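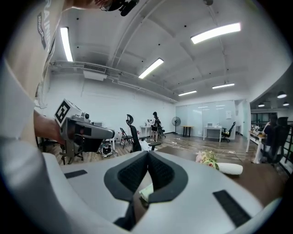
Get a good grip.

The Buckle

My dog ate her collar in July, the night before the Cirkeven walk, and I want to tell you it was a wonderful collar. Green canvas, a little brass ring, her tag on the end of it. She left me the tag. It was lying on the kitchen floor at seven in the morning, beautifully clean.

The walk started at noon. Every dog on our side of the lake goes to it! You start at the boathouse, you go all the way out along the shore to Cirkeven, and at the far end a lady hands each dog a sausage as long as your hand. We had missed it two summers running, once for rain and once for my knee, and I wasn't going to miss it over a collar.

So I tied a bathrobe belt around her neck, put her in the car, and drove to Cluvthorpe with the windows down.

There is one street in Cluvthorpe where you can buy things, and the only door open on it was Thygesen. I had walked by it for years and always taken it for a shoe repair place. Oh, I was so wrong. The whole back wall was leather – reds and browns and a deep blue like the lake gets in October – and the smell was so good that my dog sat down in the doorway and just breathed.

"What happened to the last one?" asked the woman at the bench.

"She ate it."

"All of it?"

"Not the tag."

The woman came around and crouched, and my dog, who doesn't care for strangers, put her chin right in the woman's palm. I could have cried. I'd been up since five.

"She's a 24 with the winter coat," the woman said, running a finger under the bathrobe belt. "Less now. I'll put in eight holes and she can have whatever size she likes."

I asked how long that would take, and told her about noon, and the sausage. She looked up at the clock and pulled down a strip of the blue.

I've never had so much fun watching somebody work. She cut it in one long pull. She rubbed the edges with a rag until they shone. Then she opened a cigar box and let me choose the buckle, and I went through every one of them, the square ones and the round ones and one shaped like a horseshoe that I loved and my dog plainly didn't. At the bottom was a heavy, dull thing with a rolling bar, stamped SKALTER in tiny letters.

"That's off a mule," the woman said. "They quit making those before I was born. It held a mule for six years, and the mule didn't want to be held."

"That one," I said.

She set it with four taps of the hammer and wouldn't let me pay more than the price of a plain one. My dog stood up. She shook herself, and the buckle gave a small clink, and she shook herself again just to hear it.

We were late, of course. The last dogs were already past the reeds when I got the car door open, 400 of them strung out along the water, if you believe the man at the gate, and a racket coming off them like a school playground. She pulled so hard I ran the first stretch in my good sandals. I ran, with my knee! The collar held. We passed the dachshunds, we passed a huge white dog riding in a wagon, we passed a man carrying his terrier and the terrier's hat.

At the far end the lady with the sausages bent down and had a look. "Now where did you get that blue?" she said.

I told her. I told her about the wall and the cigar box and the mule, and I was still telling her when I felt the leash go light. My dog had finished her sausage. She had her head in the bucket, up to the buckle, and was starting on everybody else's.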